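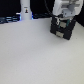 It's going to be mornings as well as evenings from January, according to the college office, and that one line had my phone buzzing all through my tea. If you've been waiting for the dental nursing course at Curkuvow to run at a time when you can get to it, this is your moment!

I went along to the open evening on 22 Dec 2021 (three days before Christmas, and the car park was still full) to find out what's changing. The main thing is a second group. Up to now there's been one intake a year, two evenings a week, and the waiting list has been silly. The new group will meet in the mornings at the Grulgate building, the old one behind the bus depot, and it leads to exactly the same certificate.

I did the evening version myself a few years back, so I was nosy about what's still in it. Plenty is. You still learn charting, cleaning and sterilising instruments, mixing materials, taking notes while the dentist talks too fast, and how to look after a nervous patient. There's more on X-rays than we had, and a whole unit on the front desk - bookings, recalls, payments, the lot. I'd have loved that. My first week on reception was a blur of wrong buttons.

You'll need 460 hours in a surgery before you can sit the final assessment. It sounds a lot but it goes quickly if you're already working in a practice. If you aren't, the college will help you find a placement, and Flollier, the dental group with the branches along the coast road, has agreed to take 10 trainees from the morning group. 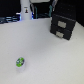
Will the placements be paid, though? One woman near the front asked that before the talk had properly finished, and I think half the room was about to. Flollier's will be, at the trainee rate. With the smaller practices it's up to them, so do ask before you say yes to anything.

Now for money. There's a deposit of £200 to hold your place, which comes off the fees later on, and you can spread the rest over the year. The set book is the Cabrera handbook, same as before but a newer edition. I asked if my old copy would do for a friend and was told kindly but firmly that it wouldn't - the infection control chapters have all been rewritten.

The office has had 114 enquiries already, so I wouldn't hang about. Forms are at the front desk in Grulgate or you can ring and have one posted. You'll need proof of your English and maths grades and a note of your hepatitis B jabs, or a date for starting them. The desk is shut over Christmas and opens again in the first full week of January.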